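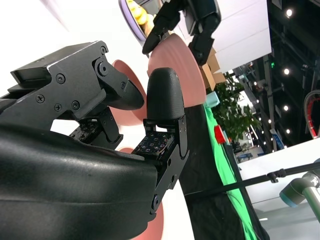

Section 5. Countertop dishwasher, first-time setup

Read all of it once before you start. Twenty minutes if the faucet adapter fits, longer if it doesn't.

Applies to the Boveo with the side drain. If yours drains out the back, same steps, but the hose clip is on the other side and the hose is shorter.

What you need
Adjustable wrench. Plumber's tape. A towel. A bucket or big pan. Flashlight if the sink area is dark.

Placing it
1. Pick the spot. Flat, solid, close to the sink. The drain hose can't stretch and should not be extended.
2. Leave 5 inches above the top vent. Not under a low cabinet if you can help it – steam will lift the finish over time.
3. Check level front to back and side to side. Turn the feet by hand. Door should stay put when half open.
4. Take out all the packing. There is a foam block under the lower rack, easy to miss. Also tape on the spray arm.

Caution: two people to lift. Don't carry it by the door.

Water in
5. Unscrew the aerator from the faucet. Keep the little washer, you may want it back.
6. Two or three turns of tape on the threads. Clockwise.
7. Screw on the adapter hand tight, then a quarter turn with the wrench. No more. Over-tightening cracks the plastic collar and then you're ordering another one.
8. Push the quick connector up untill it clicks. Tug it. If it comes off it wasn't on.

Note: pull-out sprayer faucets won't work with the adapter. Use the fill jug instead. Pour slowly into the top port and stop at the beep.

Water out
9. Hook the drain hose over the edge of the sink. End of the hose above the water line, never sitting in a full basin.
10. Clip it. A loose hose jumps when the pump starts and you get a wet floor.
11. No kinks. Follow it with your hand all the way along.

Power
12. Grounded outlet, by itself. No extension cord, no power strip, no sharing with the kettle.
13. Plug in last. Dry hands.

Caution: rated draw is 1,049 watts on the heated cycle. Older kitchens, check what else is on that breaker first.

First run, empty
14. Hot water on at the tap, slowly. Look under the adapter for drips. Drips – shut off, more tape, try again.
15. Select Rinse. Press Start. Stay in the room for the whole thing.
16. When it drains, check the sink, the counter behind, and the floor.
17. Error E1 means no water. Tap is probably off. E4 means water in the base tray, so unplug it and tip the unit forward over a towel.

Some plastic smell on the first few runs is normal. Leave the door open a crack after.

Loading
Bowls face down and in, toward the center. Don't leave them nested, water can't get between. Plates in the back row. Cups up top at a slant so they dont hold water. Long handles lying flat, never poking down through the rack. Spin the spray arm by hand before you close the door.
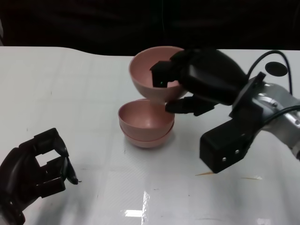 Meenakshi Bhatia asks if she can skip the rinse aid, and what to do about the white film she gets on everything by the second week. Yes, it can be skipped. The film is hard water. Put salt in the softener cup and set the hardness dial up one notch, then give it a few loads before you touch it again.

Upkeep
Filter out and rinsed every 14 loads, sooner if you don't scrape. Door seal wiped with a damp cloth. Descaler once a month, machine empty, hottest cycle. Going away in August or any other long stretch: tap off, hose drained, door left ajar.

Spare adapters and collars are in Section 8, with the part numbers.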